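4.2 How couples talk about the place before they see it

I'll admit I came into this part of the study expecting the venue websites to do most of the persuading. I'd spent most of July reading the inquiry emails that Nilsuwan, the garden venue where we did our fieldwork, kindly let us copy and strip of names. There were 1,824 of them, and by the time I was a few hundred in, I had more or less stopped looking at the website at all. People weren't asking about the things the website bragged about. They wanted to know where grandma would sit if it got hot, and whether the band could plug in near the pond!

My co-author Jaruwan Pongsiri did the first round of sorting by hand. She put each email into one of nine groups by its main question (parking, shade, food, noise and so on), and then I went through the same pile without looking at her answers. We fought over the "food" group for a good long while. A question like "can my uncle bring his smoker" is partly food, partly rules and partly fire safety, and we went back and forth before settling on rules. Where we still disagreed after talking it over, we left the email out of the counts in this section, and those are listed in the appendix.

What jumped out at me was how many people wrote about the venue as if they'd already been there. Out of the full set, 935 emails named a particular spot on the grounds, like the rose steps or the long lawn, and tied a question to it. Some of these writers had been guests at an earlier wedding, and they often said so. Plenty of others gave no hint of a visit. I called this "borrowed familiarity" in my notes, and the name stuck.

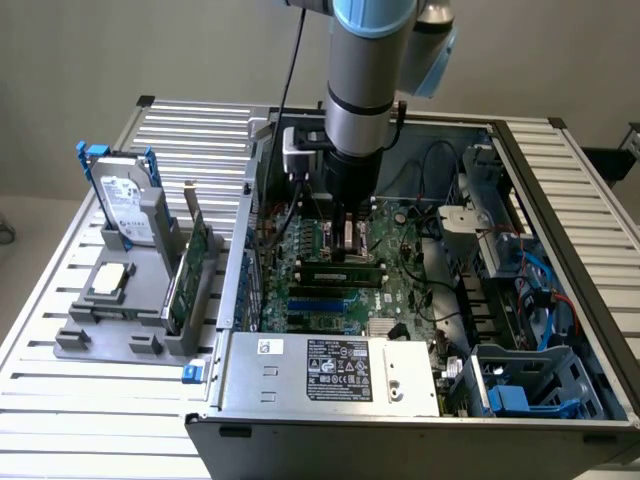
Figure 8. Robotic arm reaching into an open desktop computer tower on a slatted work table.

Borrowed familiarity went along with a different kind of tour, too. I tagged along on as many walk-throughs as Amos Kincaid, the events manager, would put up with (he was very patient with me and my clipboard). Couples who had named a spot in their email usually headed straight for it and did their deciding there. The others let Amos lead, starting at the gate and ending at the barn, and they asked about price much earlier. I don't want to lean too hard on this, as I was only there for the afternoon tours and I'm told the morning crowd is a bit different.

There's one more wrinkle. Emails sent late at night, after 9 or so, were longer and a lot more personal. They'd mention a parent who was sick, or a first venue that had fallen through, and then tack the real question on at the very end. Jaruwan thinks staff tend to answer the last line and skip the story. I went back to the replies with that in mind, and section 4.3 picks up from there, starting with the replies that did mention the story.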